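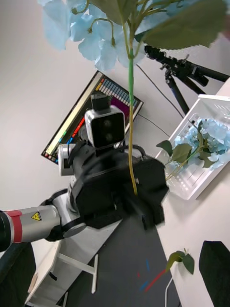
¿Cada cuánto se revisa el almacén de decoración?

Dos veces al año, en agosto y en febrero, y además siempre que entre un lote nuevo de más de un palé. La revisión de agosto es la completa.

LISTA DE REVISIÓN – ALMACÉN DE DECORACIÓN Y FLOR ARTIFICIAL
Nave Zirncombe, planta baja y altillo
Fecha: 2 de agosto
Revisa: Ebony Rutherford
Resultado: C = conforme, NC = no conforme, P = pendiente

1. Accesos y salidas

1.1 Puerta principal abre por completo y sin obstáculos. C
1.2 Salida trasera libre por dentro y por fuera. NC
Comentario: por dentro bien. Por fuera había dos contenedores pegados a la hoja y solo abría a medias. Retirados durante la visita. Hay que pintar la zona de no aparcar, la pintura antigua ya no se distingue.
1.3 Barra antipánico funciona al primer empujón. C
1.4 Alumbrado de emergencia. P
Comentario: se corta la corriente y encienden todas las luminarias menos la de la escalera del altillo. Batería pedida a Pētersons.
1.5 Señales de salida visibles desde cualquier pasillo. C
Comentario: desde el pasillo del fondo se ve justo, por encima de las cajas. No subir más esa pila.

2. Extinción y detección

2.1 Extintores en su sitio, con presión en zona verde y precinto. C
2.2 Revisión anual en plazo. C
Comentario: caduca en septiembre. La empresa de mantenimiento ya tiene el aviso.
2.3 Detectores de humo sin polvo ni tapas puestas. NC
Comentario: el del cuarto de pintura seguía con la funda de plástico de cuando se lijó el techo. Quitada y probado, suena.
2.4 Pulsador de alarma accesible. C
2.5 Distancia libre entre el techo y lo almacenado. C

3. Estanterías y altillo

3.1 Placa de carga visible en cada estantería. NC
Comentario: falta en la 4. Las de Ceralthorpe traen la placa de fábrica, esta se compró de segunda mano y no la tiene. Mientras no haya dato del fabricante, solo cajas de flor y tela en esa estantería, nada de jarrones ni bases de hierro.
3.2 Carga máxima del altillo respetada. C
Comentario: límite de 3.000 kg. Según el inventario de pesos hay 1.801 kg. Los 875 kg de bases de hormigón que estaban arriba se bajaron en primavera y se quedan abajo.
3.3 Puntales y largueros sin golpes ni deformaciones. C
3.4 Anclajes al suelo apretados. C
Comentario: se apretaron dos de la primera estantería. Volver a mirarlos en febrero.
3.5 Barandilla y rodapié del altillo completos. C
3.6 Escalera de mano con zapatas de goma. P
Comentario: una zapata gastada. La escalera queda con cinta roja hasta que llegue el recambio – que no la use nadie, tampoco para un momento.

4. Flor, follaje y tela

4.1 Certificado de reacción al fuego archivado para cada lote. NC
Comentario: falta el del follaje colgante de Irano. Reclamado por correo. Sin certificado ese lote no sale a locales de pública concurrencia.
4.2 Material separado de focos y cuadros eléctricos. C
4.3 Cajas cerradas y con etiqueta de lote. C
Comentario: se encontraron varias cajas con etiqueta escrita a mano encima de la antigua. Se leen, pero conviene arrancar la vieja antes de pegar la nueva.
4.4 Tallos sin alambre a la vista ni puntas que pinchen. C
Comentario: mirar sobre todo los de rosa y eucalipto, que se cortan en obra y vuelven con la punta abierta. Los que pinchen, a la caja de reparación con cinta en el extremo.

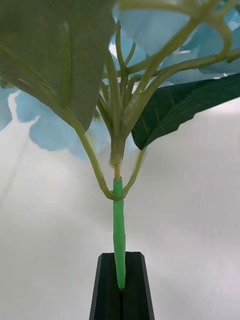
Hortensia artificial, parte baja del tallo con cinta verde.

4.5 Follaje sin polvo acumulado. P
Comentario: las guirnaldas del fondo llevan mucho tiempo sin mover. Limpiar en seco, en el patio y con mascarilla. No usar aerosol abrillantador dentro de la nave.
4.6 Telones y caminos de mesa secos antes de doblar. C

5. Electricidad y herramientas

5.1 Cuadro cerrado, rotulado y despejado. C
5.2 Prueba del diferencial. C
5.3 Alargadores sin cortes ni empalmes. NC
Comentario: uno con la funda pelada junto a la clavija. Cortado y tirado para que no vuelva a aparecer.
5.4 Pistolas de cola con soporte y bandeja. C
Comentario: una de las bandejas es de plástico. Sirve la metálica que está bajo el fregadero.
5.5 Cúteres y alicates guardados al acabar. C

6. Productos

6.1 Pinturas y aerosoles en armario cerrado. C
6.2 Fichas de seguridad a mano. P
Comentario: la carpeta está, faltan las fichas de los dos adhesivos nuevos.
6.3 Trapos usados en cubo metálico con tapa. C

Pendientes para la próxima visita: 1.4, 3.6, 4.5 y 6.2. Los NC abiertos son la pintura exterior del 1.2, la placa del 3.1 y el certificado del 4.1. Copia de la hoja en el tablón de la entrada y otra en la oficina.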